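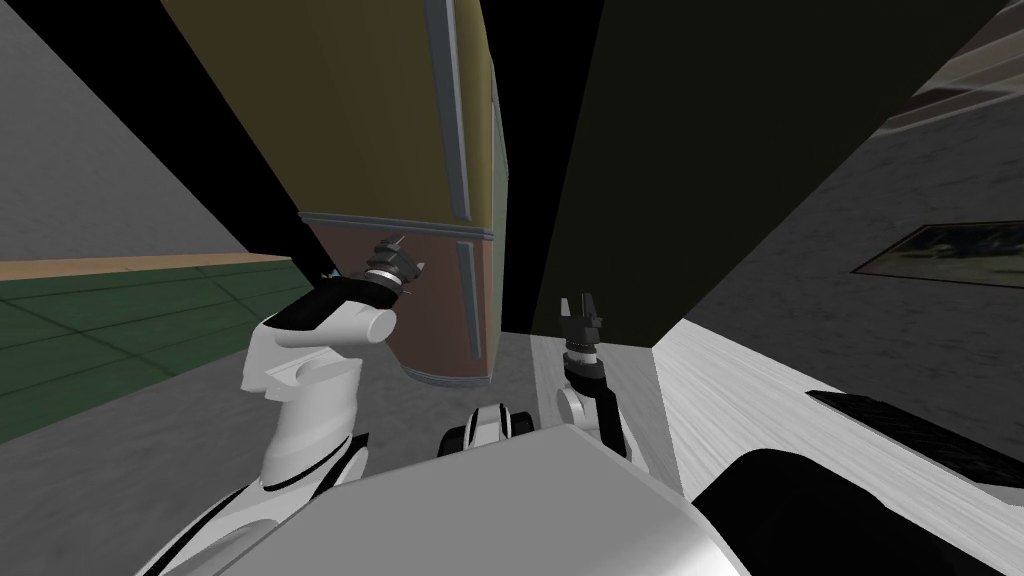 Bresine 시뮬레이션, 로봇 머리 시점. 두 팔과 투톤 구조물, 오른쪽은 흰 상판.

Padel 자주 묻는 질문
읽는 시간 12분

메일로 같은 질문이 계속 와서 급하게 정리함. 3월 24일 기준. 논문 본문이랑 표현이 다른 데가 있으면 논문이 맞습니다. 틀린 거 보이면 맨 아래 주소로.

Padel이 뭔가요

양팔 이동 로봇용 정책 학습 방법. 머리 카메라 영상을 받아서 두 팔의 목표 자세를 냅니다. 핵심은 하나, 머리 기울기가 바뀌어도 정책이 무너지지 않게 하는 것. 새 네트워크 구조는 없음. 학습 데이터를 다시 렌더링하는 방식이랑 손실 항 하나가 전부라고 보면 됩니다.

그럼 Bresine은요

시뮬레이션 환경 이름. 실내 방 여러 개, 로봇 모델, 과제 정의, 평가 스크립트가 들어 있음. Padel은 방법이고 Bresine은 그걸 돌리는 곳. 둘을 섞어 부르는 분이 많은데 인용할 때만 구분해 주세요. Padel 없이 Bresine만 쓰는 것도 당연히 됩니다.

왜 하필 기울기 문제를 잡았나요

머리가 움직이는 로봇은 같은 방에 서 있어도 영상이 계속 달라짐. 벽 선이 비스듬해지고, 수직이던 가구 모서리가 대각선이 되고, 바닥이 차지하는 비율도 바뀌고. 고정 카메라로 모은 시연으로 학습하면 정책이 "수직선은 화면에서도 수직"이라는 걸 몰래 배워버립니다. 처음엔 우리도 그걸 몰랐고 그리퍼 제어 쪽을 한참 뒤졌음. Reto Hollenstein이 실패 기록을 머리 각도 순으로 정렬해 보고 나서야 방향이 잡혔습니다.

기울기는 어느 축 얘기인가요

롤과 피치 둘 다. 요는 따로 안 다룸. 요는 몸체 회전이랑 섞여서 분리하기가 애매하고, 기존 방법도 그럭저럭 버팁니다. 문제는 롤. 피치만 흔들면 기준 모델도 꽤 버티는데 롤이 들어가는 순간 확 떨어져요.

단순히 영상을 돌려서 증강하면 되는 거 아닌가요

제일 많이 받는 질문. 해봤음. 조금 좋아지다 맙니다. 2차원 회전은 화면 전체를 한꺼번에 돌리는 거라 가까운 팔이랑 먼 벽이 같이 돌아감. 실제 머리 움직임은 카메라 위치도 살짝 옮기기 때문에 가까운 것과 먼 것이 다르게 밀립니다. 시차가 빠지는 거죠. 그리고 돌리고 나면 모서리가 비는데 그걸 채우는 방식에 따라 결과가 또 출렁거림. 그래서 Padel은 기록된 관절 상태로 장면을 복원하고 머리 자세만 바꿔서 다시 렌더링합니다. 느리지만 이게 맞았음.

다시 렌더링하면 행동 라벨도 바꿔야 하나요

몸통 좌표계 기준이면 그대로 씁니다. 카메라 좌표계로 행동을 내는 정책이면 변환해야 하고, 변환 함수는 저장소에 있어요. 여기서 실수하는 분이 많음. 라벨은 카메라 기준인데 변환을 빼먹으면 학습은 멀쩡히 수렴합니다. 손실 곡선 예쁘게 내려가고요. 평가에서만 팔이 엉뚱한 데로 감. 의심되면 시각화 도구로 목표점부터 찍어보세요.

손실 항은 뭔가요

같은 시점, 같은 관절 상태, 다른 머리 자세로 렌더링한 쌍을 만들고, 두 영상에서 나온 행동 예측이 서로 가까워지도록 당깁니다. 일관성 손실. 특별한 건 아니고 다른 분야에서 오래 써 온 것. 가중치는 초반에 작게 두고 천천히 올려야 합니다. 처음부터 세게 걸면 정책이 영상을 거의 무시하고 평균 행동만 냄. 이걸 붕괴라고 불러도 되는지 내부에서 말이 갈렸는데 논문에는 그냥 "영상 의존도 저하"라고 썼습니다.

그래서 얼마나 좋아졌나요

기울기 조건 전체 성공률이 기준 모델 52%, Padel 60%. 총 577회 시행. 엄청난 차이는 아닙니다, 우리도 알아요. 다만 떨어지는 모양이 다름. 기준 모델은 롤이 커질수록 급하게 꺾이고 Padel은 완만하게 내려갑니다. 평균 하나만 보지 말고 각도별 그래프를 봐주세요. 기울기가 거의 없는 조건만 따로 보면 두 방법 차이는 없다고 해도 됩니다.

577이라는 숫자는 왜 딱 안 떨어지나요

초기 충돌로 무효 처리된 시행을 뺐기 때문. 시작 자세에서 이미 팔이 가구에 박혀 있는 경우들. 양쪽 방법에서 같은 초기 조건을 똑같이 뺐으니 한쪽에 유리하진 않음. 제외 목록은 평가 폴더에 파일로 들어 있고 직접 다시 넣어서 돌려볼 수도 있습니다.

시드는 몇 개 썼나요

2개. 적다는 지적 맞습니다. 재렌더링 데이터 만드는 데 시간이 너무 들어서 거기까지밖에 못 했음. 시드를 더 돌리는 작업은 진행 중이고 끝나면 표를 갱신합니다. 지금 숫자로 순위표 만드는 건 말리고 싶어요.

과제는 어떤 것들인가요

크게 보면 뻗기, 접근 후 파지, 양손으로 밀기. 방 안의 키 큰 구조물이나 상판 근처로 팔을 뻗는 게 많습니다. 일부러 큰 면이 화면을 많이 차지하는 배치를 넣었음. 큰 단색 면이 있으면 깊이 단서가 줄어서 정책이 기울기에 더 휘둘립니다. 반대로 물건이 잔뜩 흩어진 방에서는 오히려 덜 헷갈려 하고요. 직관하고 반대라 처음엔 버그인줄 알았음.

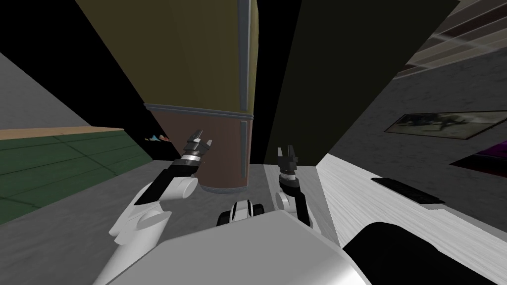
같은 방, 몸통 뒤쪽의 낮은 시점. 왼쪽 그리퍼가 투톤 구조물 아랫부분 앞에 떠 있음.

손끝 카메라는 안 쓰나요

안 씀. 머리 영상만. 손목 카메라를 같이 주면 성공률 자체는 올라가는데 그러면 머리 쪽 기울기에 얼마나 강한지가 안 보입니다. 정책이 손목 영상으로 도망가요. 실용적으로 쓰실 분은 당연히 같이 쓰는 게 낫죠. 우리는 보려는 게 달랐을 뿐. 설정 파일에 옵션은 있고 꺼져 있습니다.

로봇 몸체가 화면에 크게 잡히는데 가려도 되나요

가리지 마세요. 마스크 씌워서 몸통이랑 팔을 지우는 실험도 했는데 결과가 나빠졌음. 몸체가 보이는 위치가 머리 자세를 알려주는 단서라서 그렇다고 추정합니다. 추정입니다, 증명은 못 했어요. Mechthild Zürcher가 팔만 남기고 몸통을 지운 것, 몸통만 남기고 팔을 지운 것 따로 돌려봤고 몸통을 지운 쪽이 손해가 컸음. 부록에 있음.

머리 각도 센서값을 입력으로 그냥 주면 안 되나요

됩니다. 그것도 비교군에 있음. 각도를 정확히 알면 도움은 되는데, 각도값에 잡음을 조금만 넣으면 이득이 거의 사라집니다. 정책이 숫자를 너무 믿음. Padel에 각도 입력을 더한 조합은 Padel 단독하고 비슷했고요. 복잡해지기만 해서 기본 설정에서 뺐습니다.

영상 수평을 먼저 맞추고 정책에 넣는 방법은요

수평 보정 전처리 얘기죠. 이것도 많이들 물어보심. 각도 추정이 맞으면 괜찮고 틀리면 원본보다 나빠집니다. 벽선이나 가구 모서리로 추정하는 방식은 큰 면 하나가 화면을 덮으면 자주 틀림. 그리고 보정하면 화면 가장자리를 잘라내게 되는데 양팔 로봇은 하필 팔이 가장자리에서 올라옵니다. 잘리면 곤란.

실제 로봇 결과는 있나요

없습니다. 전부 시뮬레이션. 실제 로봇 실험은 Rawiri Katene가 준비하고 있고 7월에 첫 결과를 낼 생각이긴 한데 약속은 못 해요. 실제 로봇에서도 통한다고 소개한 글을 봤는데 우리가 한 말 아님. 고쳐 달라고 연락해 둔 상태.

실제 데이터에도 재렌더링이 되나요

그게 제일 큰 구멍. 시뮬레이션은 장면을 통째로 복원할 수 있으니까 머리만 옮겨서 다시 찍으면 되는데 현실은 그게 안 되죠. 방을 미리 스캔해서 새 시점 합성을 쓰는 쪽을 보고 있습니다. 움직이는 팔 부분은 합성이 잘 안 돼서 로봇 모델을 위에 덧그리는 식으로 시험 중. 경계가 지저분함. 아직 보여드릴 만한 게 없어요.

Rerkberg 데이터는 뭔가요, 꼭 받아야 하나요

Rerkberg는 사람이 원격 조작으로 모은 시연 묶음. 시뮬레이션 안에서 모은 겁니다. Padel 논문 결과를 그대로 재현하려면 필요하고, 자기 시연이 있으면 안 받아도 됨. 단 시연에 영상만 있고 관절 상태나 물체 자세가 없으면 재렌더링을 못 합니다. 이 경우는 도와드릴 방법이 없어요. 녹화할 때 상태 기록을 꼭 켜두세요.

시연 품질은 어떤가요

들쭉날쭉. 조작자마다 습관이 다르고, 그리퍼를 먼저 벌리고 들어가는 사람과 들어가서 벌리는 사람이 섞여 있음. 걸러내지 않았습니다. 중간에 멈칫하는 구간은 길면 잘라냈고 짧은 건 놔뒀음. 자르는 기준은 전처리 스크립트 첫머리에 적혀 있어요.

Schnyder랑은 무슨 관계인가요

Schnyder는 우리 연구실이 들어가 있는 연구소 이름. 계산 자원도 거기 것. 제품 회사 아닙니다. 견적 문의가 가끔 오는데 팔 게 없어요.

학습에는 뭐가 필요한가요

GPU 하나로도 돌아갑니다. 오래 걸릴 뿐. 병목은 학습이 아니라 재렌더링이고, 미리 다 뽑아 두면 디스크가 많이 필요하고 학습 중에 뽑으면 GPU가 놉니다. 우리는 미리 뽑는 쪽. 저장 공간이 모자라면 머리 자세 샘플 수를 줄이는 게 해상도를 낮추는 것보다 낫습니다. 해상도를 줄이면 그리퍼 끝이 뭉개져서 파지 과제가 먼저 죽음.

머리 자세는 어떻게 샘플링하나요

원래 자세를 중심으로 롤, 피치를 뽑고 거기서 나온 카메라 위치로 렌더링. 균등 분포로 뽑습니다. 정규분포도 해봤는데 큰 각도가 모자라서 끝 쪽이 약해졌음. 관절 한계를 넘는 자세는 버림. 손이 화면에서 아예 사라지는 자세도 버리는데, 이건 의견이 갈려요. Chun-yin Pan은 남겨야 한다는 쪽이고 실제로 남긴 버전도 브랜치에 있습니다. 결과는 과제에 따라 왔다갔다.

재현이 안 돼요, 기준 모델부터 숫자가 낮게 나옵니다

십중팔구 다음 중 하나.
평가 때 머리 제어기가 켜져 있음. 기울기를 스크립트가 정하는데 제어기가 다시 수평으로 돌려놓으려고 싸웁니다.
렌더러 버전이 다름. 그림자가 달라지고 어두운 면에서 차이가 큼.
정규화 통계를 재렌더링 전 데이터로 계산함. 후 데이터로 다시 계산해야 합니다.
그래도 안 되면 로그 통째로 보내주세요. 화면 캡처 말고 로그로.

학습 중에 일관성 손실이 갑자기 영이 됩니다

쌍이 같은 영상으로 묶인 겁니다. 데이터 로더 캐시 키에 머리 자세가 빠졌던 버그가 있었고 고쳤음. 최신판 받으시고 캐시 폴더 지우고 다시. 안 지우면 똑같아요.

한 팔만 있는 로봇에도 되나요

될 거라고 보지만 정식으로 평가한 적 없음. 행동 차원만 줄이면 코드는 돌아갑니다. 다른 팔이 화면에 없으니까 단서가 하나 줄어드는 셈인데 그게 얼마나 영향 있는지는 모름. 해보신 분 있으면 결과 좀 알려주세요, 진심으로 궁금.

새로운 방이나 가구를 추가할 수 있나요

가능. 메시랑 재질 파일 넣고 배치 파일에 등록하면 됩니다. 충돌 메시를 따로 안 주면 자동 생성되는데 곡면 바닥이 있는 물체는 자동 생성 결과가 거칠어요. 그리퍼가 보기엔 안 닿았는데 닿은 걸로 잡히는 일이 생김. 곡면 있는 건 손으로 만드는 걸 추천. 조명은 방마다 따로 잡혀 있고 전역 설정으로는 안 바뀝니다.

성공 판정은 어떻게 하나요

뻗기는 그리퍼 끝과 목표점 거리, 파지는 들어 올린 뒤 일정 시간 유지, 밀기는 물체의 최종 위치. 영상으로 판정하는 건 없고 전부 시뮬레이터 상태값으로. 그래서 머리가 어디를 보고 있든 판정은 똑같음. 파지 유지 시간이 짧다는 지적이 있어서 늘린 버전으로도 돌렸고, 두 방법 다 비슷하게 내려갔습니다. 순서는 안 바뀜.

실패는 주로 어떻게 하나요

롤이 클 때 한쪽 팔이 목표보다 옆으로 빠지는 게 제일 흔함. 그 다음이 높이를 잘못 잡는 것. Padel을 써도 안 없어지는 실패도 있는데, 상판 모서리 근처에서 팔꿈치가 걸리는 경우. 이건 보는 문제가 아니고 경로 문제라 우리 방법으로는 어쩔 수 없어요. 실패 영상 모음은 저장소에 올려놨고 잘 된 것만 고르지 않았습니다, 무작위 추출.

코드 라이선스는요

연구용은 자유. 상업용은 먼저 메일 주세요. 일부 방 에셋은 제공자 조건이 따로 있어서 재배포가 안 됩니다. 에셋 폴더마다 조건 파일이 있으니까 올리기전에 확인 부탁.

인용은 어떻게 하나요

저장소 첫 페이지에 서지 정보 있음. 방법만 썼으면 Padel, 환경만 썼으면 Bresine, 시연까지 썼으면 Rerkberg도. 그림을 발표 자료에 쓰는 건 출처만 적으면 됩니다.

질문은 누구한테

코드랑 설치는 Tudor Tudose. 데이터는 Mechthild Zürcher. 방법이나 논문 내용은 Reto Hollenstein. 실제 로봇 쪽은 Rawiri Katene. 누군지 모르겠으면 아래 문의로 보내면 알아서 돌립니다. 답이 늦을 수 있음. 같은 질문 두 번 보내면 순서가 뒤로 밀리는 건 아니니까 재촉 메일은 괜찮아요.

다음에 추가할 항목: 머리가 움직이는 도중의 영상 흐림, 요 축 실험, 시드 추가 결과.

이 사이트는 방문 통계를 위해 쿠키를 사용합니다. 동의 / 거부 / 설정

문의 | © Schnyder Padel 프로젝트 | 맨 위로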